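Section 7. Pads, Jaw Adjustment and First Table Session

Ultetti hand-held gripper pair, home and shared-workshop build

Start this section when both grippers are assembled, the handles are closed up and the triggers return under spring pressure. You will fit and square the pads, set the jaws, clip on the cameras and record a short table session with soft objects. Allow an evening for the pair. The second gripper goes faster than the first.

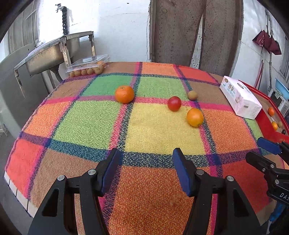
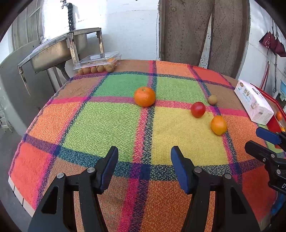 Table session with fruit laid out on a plaid cloth.

If you printed your own fingers from the Prernusar files, read the note on shrinkage in 7.2 before you start. If you bought the cut parts from Lepik, you can skip it.

7.1 What you need

Screwdriver that fits the pivot screws closely
Small steel ruler or calipers
Rubbing alcohol and a lint-free rag
Contact adhesive, flexible type
Masking tape
Fine sandpaper on a flat block
Plain sheet of printer paper
Kitchen scale
Soft, light objects for the session
A table you can walk up to from at least one long side

The pads should be at room temperature. If the workshop is unheated and you are building in November or later, bring the adhesive indoors the night before. Cold adhesive strings and leaves ridges under the rubber.

7.2 Fitting the pads

1. Lay the gripper on its back with the jaws open. Tape the trigger so it cannot move.

2. Wipe the inner edge of each finger with alcohol and let it dry. Do not touch the surface again with your fingers.

3. Dry-fit the pad. It should lie flat from the tip down to the shoulder with no daylight behind it. If it rocks, sand the high spot on the finger and leave the rubber alone.

4. Put a thin coat of adhesive on the finger and another on the back of the pad. Wait until both feel tacky.

5. Start at the tip and roll the pad down toward the shoulder. Press firmly along the whole length.

6. Wrap masking tape around the pad and finger in two places. Leave it overnight.

7. Repeat for the opposite finger, then for the second gripper.

Note on shrinkage: Printed fingers from the Prernusar files can come out slightly short between the tip and the shoulder, depending on the filament. The pad then overhangs the tip by a millimeter or so. Trim the overhang with a new blade after the adhesive has cured. Do not trim it before gluing, as the rubber stretches a little when you roll it on.

Caution: Contact adhesive gives off fumes. Open a door or window and keep it away from heaters. At the Brultdale shop, gluing is done at the bench by the roll-up door only.

7.3 Setting the pivot screws

Each finger moves on its own linkage. The screws near the pivot points have two jobs – they hold the linkage together and they set how freely it swings. Most problems with a new gripper trace back to a screw that is too tight.

1. Remove the tape from the trigger and the pads.

2. Loosen all pivot screws on one gripper by half a turn.

3. Squeeze and release the trigger slowly several times. The fingers should swing without scraping. If you hear scraping, look for a burr on the edge of a linkage arm and sand it off.

4. Tighten one screw until the finger just begins to drag, then back it off by an eighth of a turn. Go on to the next screw.

5. When all are set, hold the gripper with the jaws pointing up and let the trigger go. The jaws should open fully without help. Turn it so the jaws point down and try again.

6. Mark each screw head and the plastic beside it with a dot of paint pen. If the dots drift apart later, the screw has moved.

Do not use permanent threadlocker. Some brands attack the plastic, and you will want to adjust these screws again after the first few hours of use.

Caution: Keep fingertips out of the triangular openings while the trigger is under spring pressure. The pinch is not strong enough to injure most adults, but it hurts.

7.4 Squaring the jaws

The pads should meet along most of their length when closed. A small gap near the shoulder is acceptable. A gap at the tip is not.

1. Tear a strip of printer paper as wide as the pad.

2. Close the jaws on the strip near the tips and pull it gently. You should feel an even drag.

3. Move the strip down toward the shoulder and repeat.

4. If the tips do not hold the paper, loosen the stop screw inside the handle by a quarter turn and test again.

5. If one side of the strip slides and the other side holds, the fingers are twisted. Loosen the pivot screws on the finger that looks out of line, close the jaws by hand so the pads sit flat together, and retighten as in 7.3.

6. Open the jaws fully. Measure the opening at the tips and write it on a piece of tape inside the handle cover. The two grippers should match within 2 mm. If they don't, adjust the wider one.

Note: The pads tilt inward a little when the jaws are partly open. This comes from the linkage and is not a fault.

7.5 Mounting the cameras and checking balance

1. Clip the camera into its cradle with the lens facing the fingers.

2. Run the cable along the outside of the handle and hold it with the two printed clips. Leave a loose bend near the wrist.

3. Look at the live picture. Both pads should be in view, rising from the bottom edge, with plenty of table beyond the tips. If the fingers block the middle of the table when open, raise the cradle by one notch.

4. A wide lens may show a dark ring around the picture. You can leave it. Do not crop it out in the camera settings, as the calibration step in Section 8 uses the full picture.

5. Weigh each gripper with the camera fitted and the cable hanging free. Our shop build comes to 286 g. Yours may differ with filament and infill, but a large difference between the pair will tire one wrist before the other.

6. Hold both grippers in front of you for a minute. If one tips forward, slide its camera cradle back.

It is normal for one gripper to come into the other camera's view when both hands are working over the same table. If it happens while your hands are well apart, the cradle is turned and should be straightened.

7.6 Laying out the table

Choose things that are light, soft enough not to mark the pads and different from one another in size. Fruit works well and costs little. Mandarins and other small citrus are easy to grip. Tomatoes show quickly whether you are squeezing too hard. Very small round fruit is the hardest, so leave it until you have some practice. A pack of tissues makes a good change from round things.

1. Cover the table with a cloth that has some texture. Round objects roll on a bare tabletop. Pull the cloth smooth, and tape or clip the corners underneath if it slides.

2. Place the pieces with enough room between them for an open gripper. For the first session, keep them within easy reach of both hands.

3. Put a tray, crate or open box to one side to receive them. Raised edges are useful, but they should not be so high that your knuckles hit them.

4. Check the light. Sun from a window is fine as long as it does not shine straight into either lens. Draw the curtain or turn the table if the picture washes out.

5. Ask other people in the shop to stand back from the table, or agree beforehand that they may be in the recording.

Patterned cloth is allowed. Plain cloth makes it easier to spot tracking mistakes, and the Lepik parts list includes a gray one, but we have had usable recordings over both.

Caution: If you work near a sink, keep cables off the floor on that side and dry your hands before picking up the grippers. The camera connectors are not sealed.

7.7 First session

1. Start recording on both cameras.

2. Hold the grippers over the table with the jaws open and stay still for a slow count of three.

3. Close and open both jaws fully, twice. The software uses this movement to find the range of each gripper.

4. Move one gripper over a piece of fruit, lower it until the pads are on either side of the widest part, and close slowly.

5. Stop squeezing as soon as the piece is held. Lift it a few inches, move it over the tray and lower it before you open the jaws. Do not drop it in.

6. Do the same with the other hand. Alternate until the table is clear.

7. Put the grippers down with the jaws open and stop both recordings.

Keep the first session under ten minutes. Most people grip the handle much too hard at the beginning and get sore across the thumb. If that happens, stop and come back to it later.

7.8 After the session

Wipe the pads with a damp rag and dry them. Juice left on the rubber makes it slick, and it collects dust. Look at the paint dots on the pivot screws. Repeat the paper test from 7.4 on both grippers, and correct any change before you put them away.

Store the pair with the jaws open and nothing resting on the fingers. Pads stored closed will take a set within about a week and will no longer meet evenly.

7.9 Troubleshooting

Fruit rolls out as the jaws close
You are gripping above the widest part. Lower the tips until they nearly touch the cloth.

Jaws close but reopen slowly
A pivot screw is too tight, or the cable is pulling on the trigger. Free the cable first, then repeat 7.3.

Pad lifts at the tip
The finger was not clean when glued. Peel the pad back as far as it comes freely, clean both faces and reglue.

One finger moves before the other
A small difference is normal. If one finger is almost closed before its partner starts to move, check for a linkage arm fitted back to front.

Picture shakes when the jaws snap open
The camera cradle is loose. Tighten its clip screw, and let the trigger out more gently.

Jaw range not found
Steps 2 and 3 of 7.7 were skipped or done too fast. Record the opening and closing again with both grippers in clear view of their own cameras.

Continue with Section 8, Calibration.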